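Home | Reviews | Kids' Stuff | Kitchen | Recipes | About | Search

May, by Telma Godoy

The Myklebust play kitchen, two months in

My sister-in-law had been telling me to get a play kitchen for ages (she raised three kids, she has opinions), and I kept saying we didn't have the floor space. Then the Gimorstead outlet put the Myklebust on sale and I caved on my lunch break.
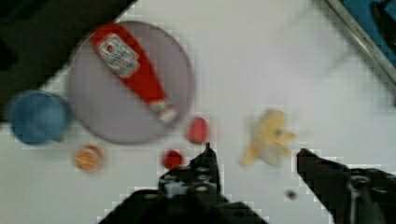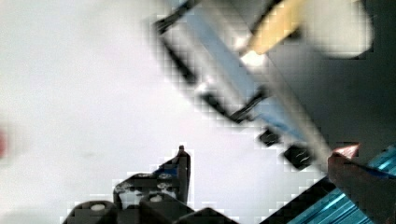

So, assembly. The box says one hour and I would love to meet whoever managed that! I started after dinner and gave up at 11 pm with the oven door on upside down. There are 18 bolts in the main bag and they all look the same until you get to step 6, where it suddenly matters which ones are the slightly longer ones. My advice is to lay them out before you touch anything else. The kitchen comes with no food and no dishes, just the unit, so budget for that too. We cobbled ours together from hand-me-downs and thrift stores, and the hit of the whole collection is the red ketchup bottle, seen lying on the big round plate in the first picture. Everything gets ketchup in our house now. Soup gets ketchup. I have been served a plate with only ketchup on it and told it was a birthday cake.

Once it was up, though, I was impressed. It doesn't wobble. My old roommate Elba Garrido has the Drustgate one, which costs a bit less, and hers rocks back and forth every time her son opens the fridge, so she ended up screwing it to the wall. Ours came with a wall bracket and I did put it on, but it felt solid before that. The corners are rounded off nicely and there's no finger-pinching gap on the oven hinge, and I went looking for one.

The knobs click! I didn't think I'd care about this. They make a nice chunky click, a real stove sort of click, and my daughter will stand there turning them for as long as it takes me to make a cup of coffee. There are no batteries in it anywhere, so no sizzling noises and no tinny voice telling you dinner is ready. If your kid wants the sound effects you'll need to look at something else.

Now the things I don't like. The sink is a plastic tub that lifts out, good idea, except it lifts out a little too easily and travels around the house. I found it in the bathtub last night. The faucet came loose after about 15 days and I had to glue it. And the shelf under the counter is too shallow for anything bigger than a saucer, so all the dishes end up on top or on the floor or on my own table, where I find them when I'm trying to eat. Who designs a shelf in a kitchen that doesn't fit a plate?

I did write to the company about the faucet and got a friendly answer from someone named Ankit Lodhi, who offered to mail me a new one. It hasn't shown up yet. I'll update if it does.

Height is worth mentioning too. The counter goes up 2 notches if you move the legs, and we're still on the lowest. My neighbor's boy is five and he was hunching over it a bit, so I'd move it up for him.

Would I buy it again? At the sale price, yes, and I'd probably still say yes at full price if they fixed that shelf. Get a proper screwdriver though, the little tool in the box chewed up my palm.

Next up is the Wernodari step stool, which has been sitting in the hall still in its wrapping.

Contact | Privacy | © Telma Godoy | Back to top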